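Home Contents Previous chapter Next chapter Index Search

Chapter 3
Two Arms, One Table: Planning a Handover

Ainhoa Barroso and Demetrio Manzano
25 April 2020

In the last chapter your team taught a single arm to pick up an object and set it down somewhere else. Most teams had this working by the end of the unit, and most had also learned that the arm does exactly what it is told, including the parts that were told badly. In this chapter you will add a second arm and pass an object from one to the other.

A handover looks like a small addition. One arm holds the object, the other takes it, the first lets go. The difficulty is in the moment between the second step and the third, when both arms have hold of the same thing and any error in either one pushes against the other. A lot of the work in this chapter goes into that moment.

We will follow a club project from start to finish. The club belongs to the secondary school in Multdale, and its members set out in September to enter the Fletament student challenge. The challenge asks each team to move a set of objects across a table using two arms, with at least one object passed between the arms in the air. A team may not set the object down during the pass, and a person may not touch the table after the start signal. The club was coached by Inmaculada Palacios, who teaches physics at the school. Trinidad Ortuño and Hugo Valcárcel, both students, wrote most of the motion plan. They kept a paper logbook, and the entries quoted in this chapter come from it.

What you should know before you begin

You should be able to do the following without looking back at Chapter 2:

- Move an arm to a saved pose and return it to its home pose.
- Open and close a gripper to a given width.
- Explain the difference between the base frame of an arm and the frame of its gripper.
- Stop an arm quickly, by the button and from the keyboard.

If any of these is shaky, go back and practice it with one arm. Adding a second arm doubles the number of joints you have to think about and makes old mistakes harder to find.

3.1 The shared space

Every arm has a reach, the set of places its gripper can get to. When two arms are mounted near the same table, their reaches overlap. We call the overlap the shared space. A handover can happen only there, and a collision between the two arms can happen only there as well.

The first job is to find out where the shared space is on your own table. Do not try to work this out from the data sheet alone. The reach printed on a data sheet is usually measured to the end of the last link, and your gripper sticks out past that. It also says nothing about which directions the gripper can face when the arm is stretched out. An arm may be able to touch a point with its gripper facing down and be unable to touch the same point with its gripper facing sideways.

The Multdale club began with a large sheet of paper taped to the table. They moved the first arm by hand, with the motors released, and marked the edge of its reach in pencil. They did the same for the second arm. Trinidad's entry for that session reads: "Overlap is smaller than we drew on the whiteboard. The far corner is no use, both arms are nearly straight there and can't turn." The team gave up the far corner and chose a place for the handover closer to the middle.

Their reasoning is worth copying. An arm that is nearly straight has little freedom left. Small changes in where you want the gripper can call for large, sudden changes at the joints. A bent elbow gives the arm room to adjust, and you will need that room.

3.2 The giver and the receiver

From here on we call the arm that starts with the object the giver and the arm that ends with it the receiver. The names belong to the task and not to the machine. Later in the chapter the same two arms will trade roles.

The giver has to present the object. This means holding it still, in a place the receiver can reach, with enough of the object left uncovered for a second set of fingers. The receiver has to approach without bumping the giver, close on the uncovered part, and wait until it has a firm hold.
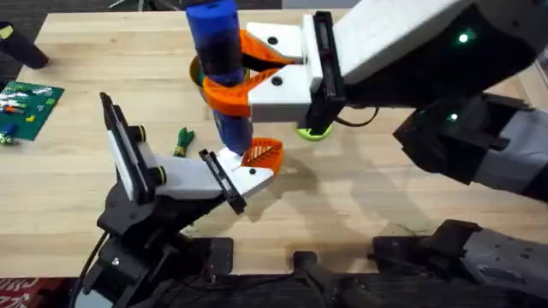 Long objects are the best ones to learn on. A tube or a rod can be held by one arm at the middle and taken by the other at the end, so the two grippers never need to be in the same place. Short objects, such as a single building brick, leave so little to hold that the fingers of the receiver have to fit between or beside the fingers of the giver. Start with something long. The exercises at the end of this chapter assume a tube, and any light, stiff one will do as long as your gripper can open wide enough to go around it.

You also have to choose the direction of approach. The receiver can come in from the side, from below, or along the length of the object. Each choice puts the wrist and the forearm somewhere different, and the forearm is what teams tend to forget. Hugo's first plan brought the fingers of the receiver to exactly the right point and ran its forearm into the giver on the way. The entry is brief: "Fingers fine. Elbow not fine."

To avoid this, check three things for every pose in your plan: the position of the fingers, the position of the wrist, and the position of the elbow. Do the same for a few points along the path between poses. Two poses can both be safe while the path between them is not.

3.3 Approach poses

An approach pose is a saved pose a short distance back from the place where the gripper will close. The arm travels to the approach pose at normal speed, pauses, and then moves the rest of the way slowly and in a straight line.

You used one approach pose in Chapter 2, above the object. For a handover you need 2, one for each arm. The approach pose of the giver comes first: it brings the object near the meeting place and lets it stop swaying. The receiver does not leave its own approach pose until the giver has stopped at the meeting place.

It is tempting to have both arms move at once to save time. The club tried this before the single-arm moves were reliable, and went back to moving one arm at a time. Inmaculada Palacios asked them to finish 36 clean passes at slow speed before changing anything else. "Once you speed up you can't see what went wrong," she told them. We suggest the same rule for your team, with whatever number you can finish in a class period.

3.4 Who is holding it?

Consider the instant when the receiver has closed its fingers and the giver has not yet opened. Both grippers are applying force to the object. If the two arms were perfectly aligned this would do no harm. They are never perfectly aligned. Each arm has a small error in its position, and when both are gripping, the errors have nowhere to go. They show up as strain in the fingers, a twist in the object, or a motor that begins to hum.

There are several ways to reduce the trouble.

Use fingers that give a little. Soft or flexible fingers bend around an object and take up some of the misalignment. If your team prints its own fingers, an open pattern in a flexible material bends more easily than a solid block of the same material.

Keep the shared hold short. The giver should open as soon as the receiver is known to have the object, and neither arm should travel while both are closed.

Open before you retreat. This sounds too obvious to write down. The club's controller, a Mikton board, sent the open command and the retreat command one right after the other, and the arm began to back away while its fingers were still parting. Adding a wait between the two commands solved it.

The phrase "is known to have the object" deserves attention. How does the receiver know? The simplest method is to wait a fixed time and hope. A better one is to read back the width of the gripper after closing. If the fingers have stopped at the width of the tube, something is between them. If they have closed all the way, they missed. Section 3.6 shows how to write this check in code.

3.5 Writing the plan on paper

Before any code, write the handover as a table with one column for each arm. Each row is a step. In any row, at most one arm moves. The club's table began like this:

Step 1. Giver: move to approach pose. Receiver: stay home.
Step 2. Giver: move slowly to meeting place. Receiver: stay home.
Step 3. Giver: hold. Receiver: move to approach pose.
Step 4. Giver: hold. Receiver: move slowly to object.
Step 5. Giver: hold. Receiver: close, then check width.

Complete the table for your own team, down to the step where both arms are home again. Add a note beside every step saying what should happen if it fails. For step 5, for example, the receiver could open, back away and try again, or both arms could stop and wait for a person. Under challenge rules the second choice ends the run, but it is the right choice while you are learning.

Have a teammate read the table aloud while two others act it out with their own arms and a cardboard tube. Keep the table. You will need it in front of you for the next section, where each row becomes one function call.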